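Fri 24 February

Short one, have to give the bench back to Vesna at lunch.

Plan was to finish the swelling curves on the Marulanda gel before the call with the hospital side. Did not finish. Got through the low crosslinker set, all good, nice flat plateau overnight. High crosslinker set is still creeping up and I don't want to call it equilibrium when it isn't. Leave in the 37 incubator over the weekend, weigh Monday first thing, before anyone opens the door a hundred times.

Balance drifting again. Zeroed, drifted, zeroed, drifted. Moved it away from the vent and it settled. Whoever put it back under the vent pls don't.

Call notes: Salma wants to know if the patch can be cut in theatre with ordinary scissors. Clinicians keep asking this and we keep answering with modulus numbers, which isn't what they asked. Cut a spare one with the cheap scissors from the drawer. Edge was clean on the thin one, ragged on the thick. Kept both in PBS, labeled HYH-thin and HYH-thick. Hoi-yan to look at the edges under the scope.

Also she asked about suture pull-out. We have 2 samples left from the January batch, not enough for anything honest. Need to cast more.

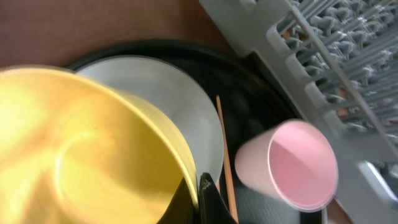
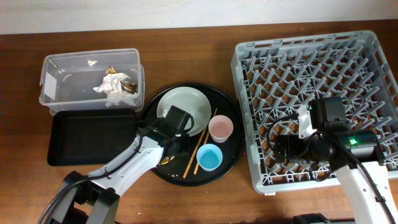 Translational Biomaterials Group, Dept. of Biomedical Engineering

Casting, for next week: same recipe, but degas longer. The bubbles in the last lot were all on the mold side and every one of them is a crack starter. Paraschiva thinks it's the mold release and not the gas. Could be both. Do one mold with release and one without, same pour, and stop arguing.

Molds are the 304 stainless ones, not the old aluminum, the aluminum pitted after the peroxide clean and I can still see the marks in the gel surface.

Spin at 3000 rpm before pouring, 30 sec. Tried it without the spin once and got lumps, so no.

Rerner quote for the new load cell came in, forwarded to Yu-ting. Lead time is awful. Ask Festel lab if we can borrow theirs for two afternoons, they owe us for the rheometer.

Ethics form: section on tissue source still blank. Pig skin from the butcher is fine for pull-out I think but Salma says to write down supplier and storage time properly, becuase reviewers will ask. Fair.

To do
- weigh high set Mon
- cast x2 molds (release / no release)
- order PBS tablets, last tub is open
- scope the cut edges (HYH)
- email Festel re load cell
- fix column headings in the swelling sheet, wet and dry are swaped on tab two

Bench wiped down, waste bottle half full, ok until Tuesday.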